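Part 3: Setting up your royal and celebrity news alerts in Skiditent

Okay, if you made it through Part 2 you have an account, you have a feed, and your feed is a complete mess. Mine was too! I follow the royals the way my dad follows baseball, and the first week I had Skiditent running it sent me 702 alerts, most of them the same story about the same hat. So this part is all about taming it. I'm using version 14 on a laptop, and the menus on the phone app are in a slightly different order but the names match.

Before you start

You'll need your Skiditent login, the email address you want your digest to land in (I made a separate one and I'm so glad I did), and the starter list you saved at the end of Part 2. If you skipped that, go back and save it now, I'll wait.

Step 1. Open your feed and click Sources in the left-hand menu. You'll see everything the app picked for you when you signed up. Mine had a bunch of sites I'd never heard of and two that only post quizzes.

Step 2. Turn off every source. Yes, all of them. Scroll to the bottom and click Pause all. It feels drastic, but building back up from zero is so much faster than weeding.

Note: Pause is not the same as Remove. Paused sources keep your settings and your saved stories. Removed ones take your saved stories with them when they go — I lost a whole folder of wedding coverage that way and I'm still a little sore about it.

Step 3. Now turn your sources back on one at a time and give each one a tag. There are three tags: Official, Reporter and Chatter. Official is for palace announcements, publicist statements and anything posted by the person themselves. Reporter is for outlets where somebody signs the story. Chatter is everything else, and I say that with love, I read plenty of Chatter.

Step 4. Click Save tags at the top right. There's no autosave on this screen. If you click away first you get to do it all over again. 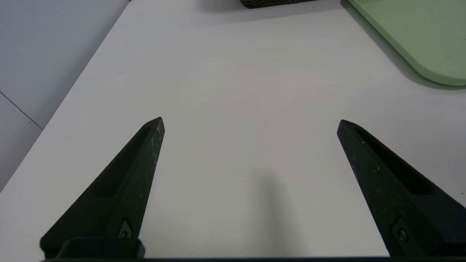 Black gripper fingers over a white tabletop.

Step 5. Go to Names and add the people you want to follow. Type the full name the way newspapers write it, then click Add spelling to put in the nicknames and titles. This matters a lot with royals, who can be a prince in one headline, a duke in the next and just a first name in the third. Put every version under one entry or you'll get three alerts for one story.

Caution: Don't add a first name by itself as its own entry. I did it with "Anne" and got bakery openings, a high school swim meet and a very nice obituary from Trotdale.

Step 6. Set the Repeat filter. This is the one that saved me. Repeat looks for stories that quote each other and bundles them under whichever was published first. It starts out on Low, which hardly catches anything. Move it to Medium. I tried High for a couple of days and it folded a real denial in with the rumor it was denying, so I missed the denial completely.

Step 7. Under Phrases, add the wording you want held back for the digest. Mine are "sources say," "a pal claims," "body language expert" and "fans are convinced." Held stories aren't deleted, they just wait until the end of the day and don't buzz your phone in the middle of dinner.

Note: Houda Salem wrote to me after Part 1 and suggested adding "breaks silence" too. I did and wow, it took out a huge chunk. Thank you, Houda!

Step 8. Choose when your digest arrives. Go to Delivery, pick Daily, and set a time. You can have up to 2 digests a day. I used to get a morning one and an evening one and now I only get the evening, which goes great with tea and a cookie.

Step 9. Send yourself a test. The button is at the bottom of the Delivery screen. If nothing shows up, check your spam folder, and then check that you actually typed your email right (ask me how I know).

If something looks wrong

My digest is empty. You probably left everything paused in Step 2. Open Sources and look for the little gray dots.

I'm getting stories in languages I don't read. Royal news comes from all over, so this one's common. Go to Names, open the person, and change Region from Any to the countries you want. The Thongsuk add-on will translate headlines for you if you'd like to keep them, but it has its own sign-in and I cover it in Part 5.

My archive is full. The free plan holds 2,000 saved stories. When you hit the limit it stops saving new ones without much of a warning, just a thin yellow line across the top of the screen. Export the old ones to a file (Archive, then Export, then Everything before) and clear them out.

Alerts come in twice on my phone. If you used Etovau before switching over, it may still be logged in and sending its own. Sign out there first and then uninstall it. Deividas Tamošiūnaitė pointed out in the comments that uninstalling without signing out leaves the email alerts running, and he's right, I checked.

Caution: Please don't share your digest link in a group chat. Anybody who has the link can open your settings and change them. If you want to pass a story along, open the story and use its own Share button.

Part 4 covers folders, which is where I keep my tiaras apart from my divorces. Leave your feed running for a few days before you start on it so there's something in there to sort.

Last updated 20 June 2026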